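Frade Local History Circle
Minutes, meeting of August 20, 2025
Upstairs room, Frade library. Taken by E. Correia

Present: Ermelinda Correia, Arnaldo Patrício, 6 others, see sign-in sheet. Quorum OK.

1. Last minutes
Approved with one fix. The Jelness marriage treaty was signed in November, not March. My mistake.

2. The envoy's letters
Arnaldo has finished reading the Jelness bundle. Four letters are new to us, all from the envoy to his brother, none in the 1987 printed edition. Main points:
— envoy was told to keep out of the quarrel over the regency and didn't
— two of the letters complain about unpaid expenses, at length
— third one has a passage in number cipher, key missing. Arnaldo thinks it is the same cipher as the trade dispatches. Will try it.
— fourth is badly faded, date can't be read, but mentions the old duke as still living, so before the treaty anyway

Long discussion on whether the envoy was acting on orders or freelancing. No agreement. Ermelinda pointed out the 1987 editor only had the official copies and those were tidied up before filing. Arnaldo wants both versions printed side by side. Agreed in principal, cost to be looked at.

3. Translation
French is fine. The Latin postscripts are slow going. Agreed to leave spelling of names as written and put modern forms in the notes. "Excellency" not to be shortened.

4. Pamphlet
Working title "An Envoy at Jelness." Got a price from the printer for 200 copies, too many. Ask for a price on fewer. Map needed, the one in the old edition puts the river crossing on the wrong side of town. Footnotes at the bottom of the page, vote was 6 to 2.

5. November talk
Arnaldo to speak on the regency crisis, 40 minutes and then questions. Needs a family tree handout, everyone gets lost after the second marriage. Room is booked, projector is not. EC to ask.

6. Money
Balance carried over is 2000. Nothing large spent since spring. Archive copying fees due before teh talk. Dues reminders to go out with the next newsletter.

7. Any other business
Query came in by mail about whether the envoy ever met the duke's sister. Short answer, one dinner, mentioned in letter two. EC to reply.
Request to borrow the 1987 edition. Fine, but it has to come back before the talk.

Next meeting in November, same room, after the talk. Closed 8:50.
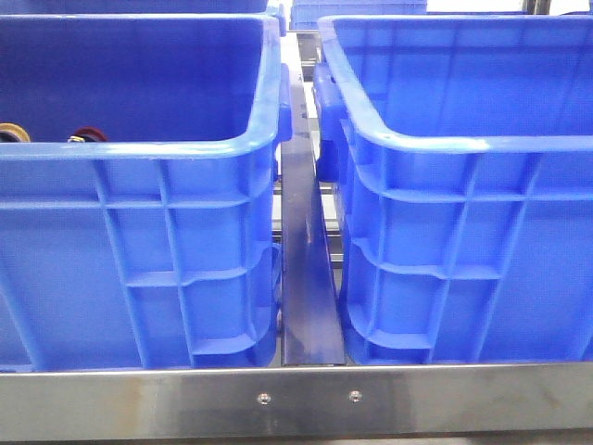
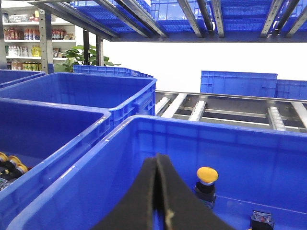 Comment added to the minutes, Arnaldo Patrício:
Item 2 please. I did not say it was the same cipher, I said the number groups are the same length. Could be a different key altogether. Also the faded letter only calls him "the old duke," which people went on doing after he died, so I would not lean on it for the date. Can we correct both before these are approved.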